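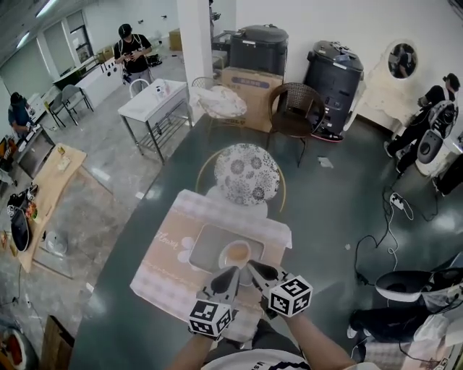
The green table, with the pink "Flower" placemat and the gray tray under the dish.

From: Debashish Munasinghe
To: Gramville Home and Table list
Date: July 26, 2023
Subject: Re: sauce on the table (was: placemats for a big oval)

Dear Sohail, and hello to everyone else who has been following along,

I meant to answer you last night and then got caught up hunting for the good tape measure, so forgive me if Leonidas or one of the others has already told you all of this. I've left your message underneath mine for the people who get the digest.

First, the table. You asked if I still like the dark green now that I've lived with it, and I do, very much! I was nervous about it. My wife wanted plain white and I wanted wood, and the green was what the secondhand place at Clundside had in a size that would work. It's 90 inches the long way. What I didn't expect is how well light colors sit on it. The pale pink checkered placemat looked like something for a child's tea party when I had it over my arm in the store, and on the green it looks quite grown up (the cursive lettering and the little white flower on the left side included). If I were buying for a dark table again I'd go pale every time. The navy set my sister sent us is perfectly nice, and you can hardly find it once it's down.

Now to the dishes, which I think was your real question. You said you're putting your little sauce dishes straight on the mats and getting rings and drips. I did the same for years. What I do now is put the mat down, then a tray on the mat, then the dish in the tray. Mine is a plain gray rectangular one with nothing fancy about it. Anything that slops over the side of the dish stays in the tray, you carry the whole lot to the sink in one trip, and the mat only has to be shaken out. I know it sounds like a lot of layers for one small dish of something orange-brown, and Fotis has teased me about it on this very list, but I haven't had to scrub a mat in a long time.

Some things I've learned about trays, in no special order:

Get one that is clearly smaller than the mat. If the tray covers the mat from side to side, the pattern is wasted and the tray edges land on the bare table, and that's how I got the one scratch I have. You want some checks showing all the way around.

Feel the bottom before you pay. I once brought home a lovely one with a little burr on the underside and didn't notice until it had pulled a thread.

A low rim is plenty for small dishes. High rims make it awkward to reach in and lift the dish without tipping it.

Don't spend much. I won't pay over 20 dollars for a tray, and I've had better luck with the cheap ones. Dinu used to do a decent gray one but I haven't seen it at the Gramville store this summer. If anyone has, please say so, as Natnael wants a pair.

As for the dish itself, I'd stay with white. You can see right away how much is left in it, and you can see whether it's been washed properly, and if one breaks you can replace it without having to match anything. Fill it about halfway. My mother filled hers to the brim to look generous, bless her, and we had the stains to prove it.

On getting spots out of the mats you already have, please don't go straight to hot water. I blot first, then cool water from the back of the cloth, then a little dish soap worked in with my fingers, and I leave it for an hour before it goes in the wash. If it's something oily, I do the soap before any water at all. And try it on a corner first if there's printing on it. I had one with printed cherries that came out of the machine with no cherries.

You also asked about chairs, and I have to smile, because you've seen what we've got. I gave up on a matching set some time ago. At this table you'll find a round one with a white back, gray floral medallions and a thin gold frame, and a brown woven rattan one down at the far end, and I'm fond of them both. There's a wicker one too, but it has become the place where the white plastic bags get piled, so I can't report on how comfortable it is at dinner. My advice would be to sit in whatever you're thinking of buying for a good long while, with your elbows up as if you were eating. The gold-framed one looks as though it's only for show and I can sit in it through a whole meal and two cups of tea. Rattan I'd be a bit more careful with if you wear anything knitted.

The white dresser with the oval mirror, which you asked about at the end of your message, is not for sale, I'm sorry to say! I know it's a fancy thing to have in the same room as a dining table. I do like a mirror where there's light coming in, though, and it's useful to have a second flat surface close by when the table fills up. If you want one in that ornate style, Fustton gets them in now and again, usually in need of a coat of paint. Natnael has the number of the man who does the deliveries. Measure your doorway before you fall in love with one. I'm speaking from experience, and so is my doorway.

One last thing and then I'll let you go. You mentioned tying cushions to your new chairs so they wouldn't slide. For a round seat I'd skip the ties and put a square of that rubbery shelf liner under the cushion. It doesn't show and you can cut it with kitchen scissors. The same liner works under a tray, if you have a slippery mat, though I don't bother with that at home.

Do write and tell us which mats you end up with, and if you're over this way before the end of July, come and try the table for yourself. Bring the stained ones along and we'll see what we can do.

Warm regards,
Debashish

Sohail Khokhar wrote:

Hello all,

Following on from Leonidas's message about placemats for a big oval table. We now have our table (dark, oval, much larger than it looked at the store, we had to walk it in sideways) and I have bought and returned more than five kinds of placemat. Anything dark disappears on it. Anything with a rounded edge looks odd to me along the straighter part of the sides, though my wife says I'm imagining that.

The bigger problem is sauce. We like to have small dishes out at each place, and every one of them leaves a ring or a dribble on the mat by the end of the meal. I've tried saucers under them but then the saucer slides. Two of the mats have marks I can't shift at all, and I've washed them hot several times. What do the rest of you put under a small dish? Debashish, I seem to remember you had some arrangement with a tray.

Also, do you still like the green? And has anyone got opinions on chairs that don't match? We have four from one place and are short by a couple, and I can't find the same ones anywhere. The cushions on them slide off as well, so I was going to sew on ties.

Lastly, and I'm only half joking, if that white dresser with the oval mirror ever needs a new home, you know where I live.

Thanks to everybody,
Sohail

Gramville Home and Table list, message 3236
Replies go to the whole list. To write to one person only, change the address before you send.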